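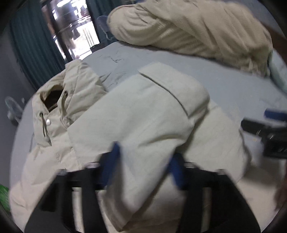 패딩·플리스 세탁과 보관 자주 묻는 질문

최종 수정 10/10/2023

Varma 의류 보관 서비스에 들어오는 문의 가운데 패딩과 플리스에 관한 것을 모았습니다. 세탁소에 맡기는 경우와 집에서 직접 빠는 경우를 함께 다룹니다. 옷마다 소재가 다르므로 안쪽 봉제선에 달린 취급표시를 먼저 읽어 주십시오. 답변과 표시가 다를 때는 표시를 따르시면 됩니다.

세탁

패딩은 드라이클리닝을 해야 하나요?
취급표시에 물세탁 금지가 없다면 물세탁을 권합니다. 오리털이나 거위털에는 기름기가 있는데 드라이클리닝 용제가 이 기름기를 빼앗습니다. 한 번으로 옷이 망가지지는 않지만 해마다 반복하면 털이 푸석해지고 부피가 줄어듭니다. 합성솜 패딩도 대부분 물세탁이 가능합니다. 가죽이나 모피 장식이 떨어지지 않는 옷은 전문점에 맡기십시오.

얼마나 자주 빨아야 하나요?
매일 입는 옷은 한 철에 한두 번, 가끔 입는 옷은 철이 끝날 때 한 번이면 됩니다. 목둘레와 소매 끝만 더러워졌다면 그 부분만 닦아도 됩니다. 전체 세탁을 자주 하면 겉감의 발수 가공이 빨리 약해집니다.

밝은색 패딩의 목과 소매에 묻은 때는 어떻게 지우나요?
크림색이나 흰색 옷은 화장품과 피지 자국이 금방 눈에 띕니다. 중성세제를 미지근한 물에 풀어 부드러운 천에 적신 다음 두드리듯 닦으십시오. 솔로 세게 문지르면 겉감에 보풀이 생기고 그 자리만 광택이 달라집니다. 파운데이션 자국에는 클렌징 워터를 화장솜에 묻혀 먼저 눌러 준 뒤 세제로 닦습니다. 닦은 부분은 깨끗한 물을 적신 천으로 두세 번 다시 닦아 세제를 없앱니다. 세제가 남으면 마르면서 노란 테두리가 생깁니다.

모자 안감이 겉감보다 진한 색인데 물이 들지 않을까요?
이염은 대개 젖은 채로 오래 겹쳐 두었을 때 생깁니다. 처음 빠는 옷이라면 안감의 보이지 않는 곳을 물에 적신 흰 천으로 눌러 보십시오. 천에 색이 묻어나면 집에서 빨지 말고 세탁소와 상의하십시오. 묻어나지 않더라도 찬물을 쓰고, 세탁이 끝나면 바로 꺼내 모자를 펼쳐서 말립니다. 표백제는 쓰지 않습니다.

세탁기에 넣기 전에 무엇을 해야 하나요?
주머니를 비우고 지퍼와 단추를 모두 잠급니다. 모자 끈은 조임을 풀어 느슨하게 한 다음 양쪽 끝을 가볍게 묶어 두십시오. 끈이 길게 늘어져 있으면 세탁조 안에서 다른 부분에 감기고 스토퍼가 깨질 수 있습니다. 금속 스냅이 달린 옷은 뒤집어서 세탁망에 넣습니다. 모자를 떼어 낼 수 있으면 따로 망에 넣어 함께 돌립니다.

어떤 코스로 돌리나요?
찬물이나 30도 이하의 물, 울 코스나 섬세 코스를 선택하고 탈수는 약하게 합니다. 세제는 다운 전용이나 중성 액체세제를 평소의 절반만 넣습니다. 섬유유연제는 넣지 마십시오. 헹굼은 한 번 추가합니다. 통돌이 세탁기에서는 패딩이 물 위로 떠오르면서 탈수 중에 균형을 잃는 일이 있습니다. 방수 소재라면 탈수를 생략하고 손으로 눌러 물기를 빼십시오. 제조사에서 방수 의류 세탁을 금지한 세탁기도 있으니 설명서를 확인하셔야 합니다.

플리스와 같이 빨아도 되나요?
따로 빠는 편이 낫습니다. 플리스에서 빠진 섬유가 패딩의 봉제선에 끼고, 패딩이 물을 먹으면 무게 때문에 플리스가 눌립니다. 골이 진 플리스는 뒤집어서 찬물에 빨고 건조기의 고온 코스를 피하십시오. 열을 받으면 털끝이 뭉쳐 거칠어집니다. 양털처럼 보이는 옷 중에는 실제로 양모가 섞인 것도 있습니다. 이런 옷은 표시에 적힌 방법이 전혀 다를 수 있습니다.

건조

어떻게 말려야 하나요?
마른 수건으로 감싸 눌러서 물기를 뺀 뒤 건조대에 눕혀 그늘에서 말립니다. 젖은 패딩을 옷걸이에 걸면 충전재가 칸 아래쪽으로 몰리고 어깨가 늘어납니다. 서너 시간마다 뒤집고, 칸마다 손가락으로 뭉친 부분을 풀어 주십시오. 계절에 따라 이틀에서 사흘이 걸립니다.

건조기를 써도 되나요?
건조기 사용 금지 표시가 없으면 저온에서 가능합니다. 반쯤 마른 상태로 넣고 깨끗한 테니스공을 두세 개 함께 넣으면 뭉친 털이 풀립니다. 60분을 한 번에 돌리지 말고 중간에 꺼내 상태를 보십시오. 겉이 말랐어도 칸 안쪽은 젖어 있는 경우가 흔합니다.

다 말랐는지 어떻게 아나요?
두꺼운 칸을 손으로 쥐어 보십시오. 덩어리가 잡히거나 서늘한 느낌이 들면 덜 마른 것입니다. 겨드랑이, 주머니 뒤, 모자와 몸판이 만나는 부분이 가장 늦게 마릅니다. 판단이 어려우면 하루 더 두십시오.

마른 뒤에 냄새가 납니다.
젖은 오리털 냄새라면 아직 덜 마른 것이니 바람이 통하는 곳에 더 두면 줄어듭니다. 완전히 말랐는데도 쉰내가 나면 다시 헹구고 말려야 합니다. 향이 나는 탈취제는 냄새를 덮을 뿐이고 밝은색 겉감에는 얼룩을 남길 수 있습니다.

숨이 죽은 패딩을 되살릴 수 있나요?
마른 상태에서 침대처럼 넓고 평평한 곳에 펼쳐 놓고 손바닥으로 가볍게 두드립니다. 밑단에서 어깨 쪽으로, 칸을 하나씩 옮겨 가며 합니다. 몇 분이면 공기가 들어갑니다. 오래 눌려 있던 옷은 하루 정도 걸어 두었다가 다시 두드리십시오. 그래도 납작한 칸은 충전재가 빠졌거나 옆으로 새었을 가능성이 있으므로 수선점에 보여 주시는 것이 좋습니다.

개기와 보관

패딩은 걸어야 하나요, 개어야 하나요?
한 철 이상 둘 때는 개는 것을 권합니다. 걸어 두면 충전재가 조금씩 아래로 내려갑니다. 자주 입는 시기에는 어깨가 넓은 옷걸이에 걸어도 괜찮습니다.

어떻게 개나요?
지퍼를 잠그고 앞면이 아래로 가게 펼칩니다. 소매를 등 쪽으로 접고, 모자를 펴서 몸판 위로 내려놓습니다. 모자 끈은 안쪽으로 넣으십시오. 밑단부터 느슨하게 두 번 접으면 됩니다. 공기를 다 빼려고 힘껏 누르지 마십시오. 돌돌 말아도 되지만 끈이나 고무줄로 묶으면 그 자리가 오래 남습니다.

압축팩을 써도 되나요?
이사나 여행처럼 며칠 쓰는 것은 괜찮습니다. 여름 내내 압축해 두면 깃대가 부러져 부피가 돌아오지 않을 수 있습니다. 합성솜은 더 쉽게 눌립니다. 꼭 써야 한다면 공기를 절반만 빼십시오.

어떤 상자나 주머니가 좋은가요?
면이나 부직포처럼 공기가 통하는 것이 좋습니다. 세탁소 비닐은 받은 날 벗기십시오. 저희가 보내 드리는 Komik 보관 주머니는 부직포로 되어 있고, 성인용 패딩 한 벌과 플리스 한 벌이 함께 들어갑니다. 주머니만 추가로 필요하시면 한 장에 934원입니다.

플리스와 겹쳐 두어도 되나요?
됩니다. 무거운 것을 아래에, 패딩을 맨 위에 두십시오. 진한 색 플리스와 밝은색 패딩 사이에는 얇은 면천이나 박엽지를 한 장 깔아 둡니다. 플리스는 세로로 세워 넣으면 골이 덜 눌립니다.

방충제와 제습제는 어디에 두나요?
옷에 직접 닿지 않게 상자 구석이나 맨 위에 둡니다. 종류가 다른 방충제를 한 상자에 섞지 마십시오. 성분끼리 반응해 얼룩이 생길 수 있습니다. 제습제는 장마가 끝나면 한 번 교체합니다. 물이 차는 용기형은 넘어지지 않는 곳에 두십시오.

침대 밑에 보관해도 되나요?
바닥이 습하지 않고 먼지를 막을 덮개가 있으면 괜찮습니다. 외벽에 붙은 침대라면 벽에서 조금 떨어뜨려 놓으십시오. 한 달에 한 번은 상자를 꺼내 뚜껑을 열어 줍니다.

꺼낼 때는 언제가 좋은가요?
입기 일주일 전에 꺼내 그늘에서 바람을 쐬십시오. 중부 지방에서는 11월 전에 꺼내 두시는 분이 많습니다. 꺼낸 날 지퍼와 스냅, 끈 스토퍼를 한 번씩 움직여 보면 추워진 뒤에 수선점을 찾는 일이 줄어듭니다.

수선

봉제선으로 털이 빠집니다.
나온 털을 잡아당기지 마십시오. 하나를 뽑으면 옆의 털이 따라 나오고 구멍이 커집니다. 반대쪽에서 천을 잡고 털을 안으로 당겨 넣은 뒤 봉제선을 살살 문질러 주십시오. 같은 자리에서 계속 빠지면 실이 끊어졌는지 확인해야 합니다.

겉감이 찢어졌습니다.
작은 구멍은 나일론용 접착 패치로 막을 수 있습니다. 패치 모서리를 둥글게 잘라 붙이면 덜 일어납니다. 투명 테이프는 끈적임이 남아 나중에 수선하기 어려우니 피하십시오. 길이가 손가락 한 마디를 넘으면 맡기시는 편이 좋습니다.

모자 끈이 빠졌거나 스토퍼를 잃어버렸습니다.
끈 한쪽 끝에 안전핀을 끼워 통로에 밀어 넣으면 다시 끼울 수 있습니다. 스토퍼는 끈 굵기를 재서 맞는 것을 사십시오. 구멍이 크면 조여도 흘러내립니다. Torumia 수선점에서는 스토퍼 교체를 한 개에 3,196원에 해 드리며, 스냅 교체는 옷을 보고 안내합니다.

보관 서비스 이용

맡기기 전에 세탁해야 하나요?
예. 입던 상태로 보관하면 피지가 산화되어 누렇게 변합니다. 세탁이 어려우시면 신청 화면에서 세탁 포함을 선택하십시오.

얼마 동안 맡길 수 있나요?
기본은 9개월이고 한 달 단위로 연장할 수 있습니다. 중간에 한 벌만 먼저 돌려받는 것도 가능하며 왕복 배송비는 별도입니다.

보관 장소는 어디인가요?
Ploltell 물류동의 의류 전용실입니다. 온도와 습도는 하루 두 번 기록하고, 신청하시면 기록을 메일로 보내 드립니다.

여기에 없는 내용은 어디에 물어보나요?
고객 문의 게시판에 옷의 취급표시 사진을 함께 올려 주십시오. 소재와 세탁에 관한 질문은 의류 관리 담당 Kazimír Charvát가 한국어로 답변합니다. 답변까지 영업일 기준으로 이틀이 걸립니다.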